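House rules for picking boards out of a bin 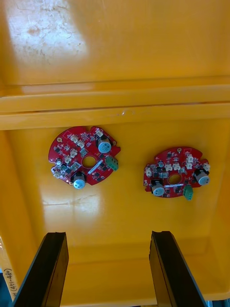

So I finally sat down in August and wrote out the rules we use for board picking, mostly so I'd stop repeating them across the room. They started as a sticky note and now they fill a page and a half, and Iolo Prosser has already scribbled on the printout, so I guess they're official!

Rule one is the label. Every bin gets a number range written on it before a single board goes in, and that range goes in the run log exactly the way it's written on the bin. Our last batch was 632 boards and I really didn't want to hunt through all of them for one with a bad solder joint. (I did that once, on the Flavia job. It took me until 9 at night and I ate dinner out of the vending machine.)

Rule two: grip the bare edge of the board. Never a capacitor, never a terminal block, never those little white connectors. The tall parts look like such handy things to grab, and the software will happily pick them if you let it, so we mark them as keep-out areas in the part file. Round boards with notches are the annoying ones, because two points straight across from each other might both land in a notch. I make people check the grip points at every rotation we expect to see. Iolo thinks every 10 degrees is plenty. I'd go finer, and we've agreed to leave it at 10 until it bites us.

Rule three, no stacking. Boards lie flat on the floor of the bin with space between them. If they overlap, the run stops and a person sorts it out, with the arm in hold. I know that sounds fussy but scraping one board's underside over another one's parts is a great way to make two bad boards.

Rule four is about shiny bins. Glossy plastic throws glare, and glare moves when somebody opens the blinds, so we check the lights at the start of each shift and again after lunch. At Brastmont they switched to dull gray bins and swear by them. I like the bright ones, I can find them on a shelf, so I'm willing to fuss with a lamp.

Rule five is speed. Inside the bin walls we cap it at 80 millimeters a second, even when we're behind. Lougher wanted that raised and I said sure, once you've shown me a full shift with no wall bumps. Still waiting on that one!

The part I haven't figured out is static. We have mats and wrist straps for the people and a written check for both, but for the fingertips all we've got is "use the approved pads," and the sheet from Filis doesn't say how often to test them. I've put down monthly for now. If you do this kind of work and have a better number, leave me a comment, and please say how you measure it.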